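Fil du soir depuis l'atelier partagé : où j'en suis avec le bras et son bac. 1/6

Le bac gris est enfin à sa place sur le plan de travail. J'ai mis une pince à ressort sur le bord gauche, et franchement je crois qu'elle va rester jusqu'en janvier - on verra bien ! 2/6

Côté logiciel, j'ai tout repris de zéro. L'ancien script s'appelait Brerklow, le nouveau c'est Fundik (ne me demandez pas). 384 lignes, et je comprends presque toutes les miennes. 3/6

Alfie Staniforth me tanne pour que je passe à des pièces plus grosses. Non ! Je garde mes petits blocs rouges et verts, c'est pile ce qui m'embête quand ils se collent aux parois. 4/6

Objectif : 1 000 prises enregistrées avant de toucher encore au câblage. Le jaune fait une sacrée boucle, je sais, je sais. 5/6

Si quelqu'un a déjà réglé une pince sur un fond en métal brossé, je prends tous les conseils. 6/6

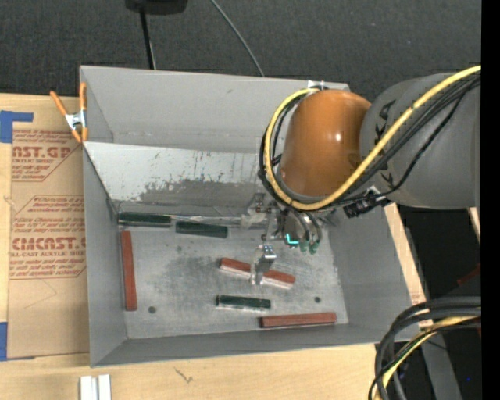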